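2020-10-19

Back at the Skisthorpe building early, before the heating had got going. I kept my coat on until ten. The plan was to sort out the trash and the bags, which I have been putting off since July.

Started with the supply closet. The Gakex delivery was a carton of 1000 liners and they sent the small size again, so they slide down into the can as soon as anything heavy goes in. Wrote to them, quoted order 3951, got an automatic answer. Found 41 of the old large ones behind the paper towels, which will do for now.

Then the long room. Wiped the tables down with the green cloth and plain water. The spray leaves streaks on wood and I am done with it. Collected the packing from the Nodorow boxes, folded the cardboard flat, and took 4 loads down to the bins. The elevator was slow and I used the stairs for the last one.

Plastic film is the part I can't settle. The blue bags take up so much room with air in them, and if I squash one down it comes back up a minute later. I left one on the table next to the black container while I went to look for tape.

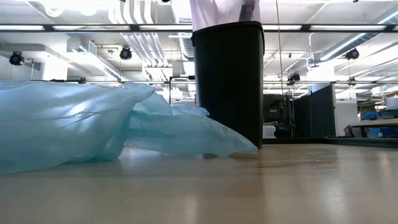
Fan wrote back at lunch that the blue ones should be rolled from the closed end and never tied, and that any with food on them go in the regular trash. I tried rolling one and it stayed rolled.

Soup from the thermos. Bus home was late. Need tape, large liners, new gloves.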